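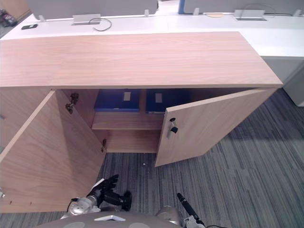

Home | Browse | Files | Notes | Contact

# Tesel Cabinet Set

Welcome to Tesel! It's a small, cheerful collection about one very ordinary office job — putting blue document boxes away in a low wooden cabinet, and getting them back out again. We love this cabinet. It has doors, a key, a shelf and a top wide enough to park things on, and that gives you far more variety than you'd expect from one piece of furniture.

## What's in it

- 378 clips, sorted into 7 folders by task
- `notes/` — plain text remarks, one file per folder
- `labels.csv` — start point, end point and colour name for each box

Both doors are open in most of the set. Clips are named by where the box ends up: `top`, `shelf` or `lower`.

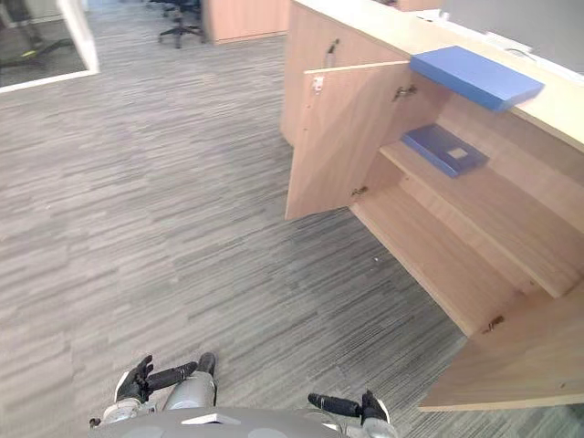 *Bright blue box file on the cabinet top, a darker one with a white label on the shelf.*

## Words we use

Gintarė Rebane wrote the first word list and it has held up beautifully. A "box" is anything flat, blue and made for paper, whether you'd call it a folder or a file at home. The "top" is the outside surface, the "shelf" is the board inside, and "lower" is everything under that board.

## Colour names 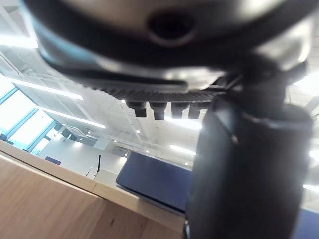
Colour was the most fun part to sort out, and the part we argued over longest. We settled on two names, `blue` and `navy`, and went by how the thing looks in the clip. Something flat and dark against pale wood, like the navy rectangle lying at a tilt on the tabletop, gets `navy` even if you can't tell what's inside it. Bright window light can wash things out, so please check a neighbouring clip before you send a correction!

## Overhang

A box counts as `top` if it's resting up there, even with its front edge sticking out past the cabinet.
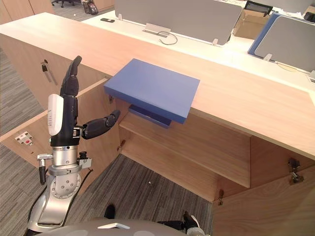
We kept the overhanging ones in the same folder as the tidy ones and gave them a flag, `over=1`, in the labels file. Jasper Willems wanted them split out, and version 3 may well do that.

## Known gaps

- `lower` is thin. More are coming in September.
- Key turning has no labels yet.

Corrections are very welcome — Liis Sakalauskas reads every one.

Related:
- Dirnska Drawer Set
- Saengthong Bookshelf Notes
- Sakeo Desk Tidy, version 2

Contact: Liis Sakalauskas | © Tesel contributors | Back to top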